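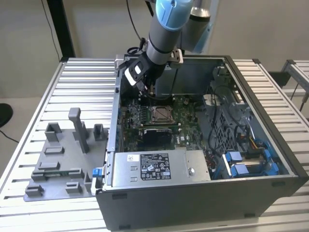
Wotura

Wotura is a dispatch queue for services that hand out work to many small workers. It takes jobs over HTTP, holds them in an ordered log, and offers each one to a worker that has said it is free. It was split out of Likau, our older scheduler, and keeps the same wire format. A client written for Likau 2 will talk to Wotura without changes.

Status

In use at Gratside for parcel routing and nightly billing runs. The API is stable. The on-disk format may still change before the next major release, and a migration tool will ship with it if it does.

Building

You need a C compiler, make, and the Pant library with its headers. Run make, then make check. The test suite has 276 cases. Two of them open a network socket and are skipped when the variable WOTURA_OFFLINE is set.

To install somewhere other than the default location, pass PREFIX to make install. The uninstall target reads the same variable.

Running

wotura serve --data /var/lib/wotura --port 7070

The data directory must exist and be writable. Only one process may hold it at a time. A second process started on the same directory prints the lock holder's process number and exits with status 3.

Settings

lease_seconds: how long a worker may hold a job before it is offered again. Default 10.
max_attempts: how many times a job is offered before it goes to the dead list. Default 5.
sync: always, batch or never. Default batch. With never, a power loss can drop jobs that the client was told were accepted.
ring_size: number of worker slots kept in memory. Must be a power of two.

Settings are read once at startup. SIGHUP reopens the log file and does nothing else.

Delivery

A job is delivered at least once. If a worker finishes but its reply arrives after the lease has run out, the job may already be with another worker. Handlers should be safe to run twice. Each job carries an attempt number starting at 1, and its id does not change between attempts.

Order is kept within a lane. There is no order between lanes. A job with no lane goes to the lane named default, and on a busy system that lane becomes the bottleneck – set lanes early.

Benchmarks

The bench directory holds a load generator and the job mix we use before each release. With sync set to batch and one lane per worker, the June build sustained 2,480 jobs per second on our test machine. With sync set to always, the disk sets the limit and the number says little about Wotura.

Known problems

The dead list is scanned from the start on every listing call.
Lane names longer than 64 bytes are rejected with a 500 instead of a 400.
Clock steps backward of more than one lease period can delay the next offer. Run a time daemon that slews.

Patches

Send one change per patch, with a test. Run make format first. Changes to the wire format need a note in doc/wire.txt and a matching change in the client tests.

Maintainer: Ruairí Hanrahan. The license is in the file COPYING.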